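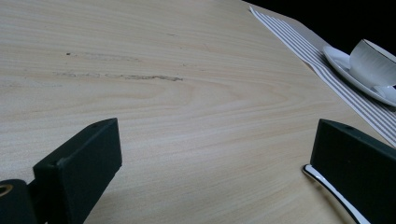
Fig. 1. The table with the cup and saucer on the runner, gripper fingers open.

6. Setting up the table-laying demonstration for an open day

Of all the things you can put on for visitors to the Preltance hand-held gripper, laying a table is the one we come back to most often, as everyone who walks in has an opinion on where a spoon ought to go! Please read the whole section through once before your guests arrive, and allow yourself 16 minutes or so more than you think you need.

6.1 Before the doors open

1. Wipe the tabletop and let it dry fully. Old scratches and smudges in the wood do no harm and can be left alone.
2. Lay out the runner or placemat and smooth it flat with your palm.
3. Put the cup on its saucer towards the far side, leaving a good stretch of bare table for the fingers to move in.
4. Switch on the gripper and wait for the ready tone. If you hear two short tones instead, look up code 817 in the Gelberg supplement.

Note: Striped cloths are very welcome. Visitors find it much easier to see whether a thing has been set down straight when there is a line to judge it by.

6.2 Picking up and placing

5. Hold the tool low over the table and say aloud what you are about to do, so that the people at the back can follow along.
6. Close the two inner fingers on the utensil, with its head standing up clear of the fingertips, and bring it across towards the mat and plate. 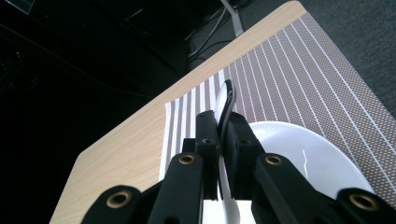 7. Lower it gently beside the plate and open the fingers slowly. Do wait until it is lying flat before you draw back.
8. Offer the handle to a visitor (children love this part, and so do their grandparents) and stay within arm's reach while they have a go.

CAUTION: Keep fingers, sleeves and lanyards away from the moving linkages. Cables on the floor must be kept out of the way of visitors' feet.

CAUTION: Do not use hot drinks or filled cups in this demonstration.

6.3 Afterwards

9. Switch off, and return the gripper to its case, part no. 2409. At the Ormsby and Zaltbridge sites the case lives on the bottom shelf of the demonstration cupboard.
10. After every 100 picks, check the finger screws and tighten any that have worked loose.

Last updated: 04/02/2022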